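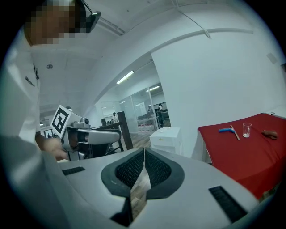 Norel table cover in red, in use on a work table.

Norel Table Cover, Red
Item number: NRL 248
Sold by: Zolimport, Skoltville

Norel is a plain cloth cover for work tables, demonstration tables and folding tables. It is one piece of fabric with a sewn hem on all four sides. It has no elastic, no corners sewn in and no printing. You put it over the table and let it hang down on the side where you want it to hang.

We have carried the Norel cover in our catalog for several years and it is still the table product which we sell the most. Last year 3,814 pieces left our warehouse, and most of them were red. Our customers are schools, craft rooms, small shops and people who show household goods on a table for other people. Some buy it for the dining table at home, and this is also fine.

Size and weight
The cover is 248 cm long. If your table is longer, you can lay two covers with an overlap in the middle. Please make the overlap as wide as your hand or wider, or it will open when somebody leans on the table.
Weight of one cover: 900 grams.
Packing: folded flat in a paper sleeve.

Please measure your table before you order. Write down the length of the top, then add the part which should hang down. Many customers forget the second number and then write to us that the cover is short. For a table that stands against a wall, we recommend to let the back side hang only a little and to give the rest of the length to the front.

Color
Red is the standard color and always in stock. The red is strong and even on both sides, so there is no wrong side of the cloth. Small things are easy to find on it: a clear glass, a wooden stick, a tool with a blue handle. Brown things you also see well, although dark red things you can lose for a moment. If you work mostly with red material, please look at the gray cover of the same series.

The gray, white and dark green covers are made when we have an order for them. Delivery takes longer and the smallest order is 50 pieces in one color. You can mix gray and green from 50 pieces of each.

Surface
The fabric has a dense weave. A drinking glass stands straight on it if the cloth is pulled flat. With folds under the glass it will stand badly, as on every tablecloth, so please smooth the cloth with your hand from the middle to the edges before you put things on it.

The cover is not waterproof. A few drops of water you can take away with a dry rag. A full glass will go through to the table. If your table top is sensitive to water, put the Ritchie underlay under the cover. The Ritchie underlay is sold separately and can be cut with normal scissors.

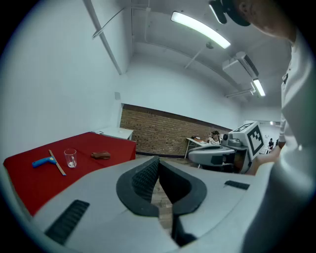
For crumbs, sawdust and dried paste, use a scraper with a straight edge and go over the cloth slowly in one direction. Hold the cover with the other hand, near the place where you scrape, or the whole cloth will travel with you. Do not use a metal blade. A wooden or plastic edge is enough for nearly everything, and what stays in the weave comes out in the wash.

Washing
Wash the red cover alone the first two times. It gives some color in the beginning - we say this to every customer, and still every May, when the schools clean their rooms, we receive a letter about pink towels. After the second wash you can put it together with other dark things.

Warm water, normal detergent, no bleach.
Dry it on a line or over two chairs. In a dryer it becomes shorter.
Iron while it is a little damp. Without ironing it can also be used, but the fold lines from the package will be visible for the first days.

Fastening
On a table in a room the cover stays in place by its own weight. In a place with wind, or in a room where people pass close to the table all day, you can use the Ritchie clips at the corners. They open wide enough for most table tops. Please do not use adhesive tape on the cloth. It leaves a line which does not wash out, and we cannot accept such covers back.

Storage
Fold it in the length two times and then roll it. Rolled covers have fewer hard lines than folded ones. Keep it out of direct sun, the red becomes lighter at the fold if it lies in a window for one summer.

What is included
One Norel cover in red, one care label sewn in the hem. The clips and the underlay are not included. The table and other articles in the photographs are not part of the delivery.

Returns
You can send back an unused cover in its paper sleeve. Covers which were washed or cut are yours to keep. If there is a fault in the hem or in the weave, send us a photo of the place and of the care label and we will send a new one. The faulty one does not need to come back.

Orders and questions
For orders of single pieces please use the form on the order page. For larger orders, or for other colors, write to Peadar Hanrahan in the Skoltville office. He can also send a small cut of the fabric by mail, if you want to see the color in your own room first. Please include a full postal address and tell him the length of your table - he will ask for it anyway.

See also: Norel Table Cover, Gray. Ritchie Underlay. Ritchie Clips, set.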